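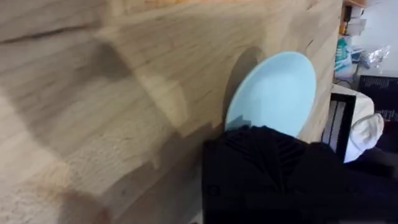
Tables and Tableware: The Shared Room at Itach

The shared room at Itach is open to residents and staff from early morning and is used for meals, handwork and small meetings. The following pages record its furniture and everyday ware as they stood in August, following the review of furnishings led by Aliki Tzavaras. Readers wishing to borrow items for an event should apply to the house office.

Plates
Light blue, round, with a shallow center and a low raised rim. The color was chosen by Lahcen Ouazzani to sit well against pale wood – an earlier white set has been moved to the upper kitchen. Plates are to be returned to the shelf after use.
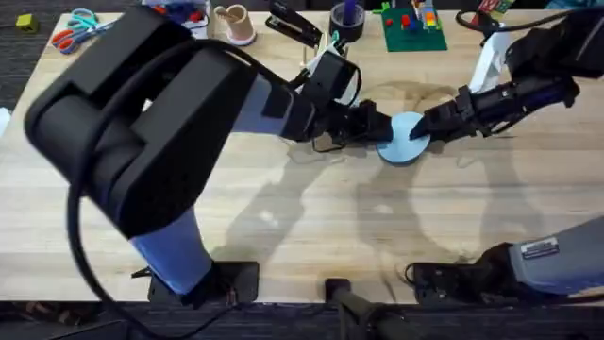 Main table
The table was supplied by Omano at a cost of 745 dollars and is oiled twice a year under the care of Yurii Tkachuk. It remains the most heavily used piece in the room. The top shows its butcher-block grain clearly, and the faint darker marks near the center will be treated at the next oiling. Users are asked to place a mat beneath hot dishes.

Care and loans
Tables may not be moved without prior approval. Damage should be reported to Lev Hrynyshyn at the house office, where the full list of furnishings – around 600 entries – may also be consulted.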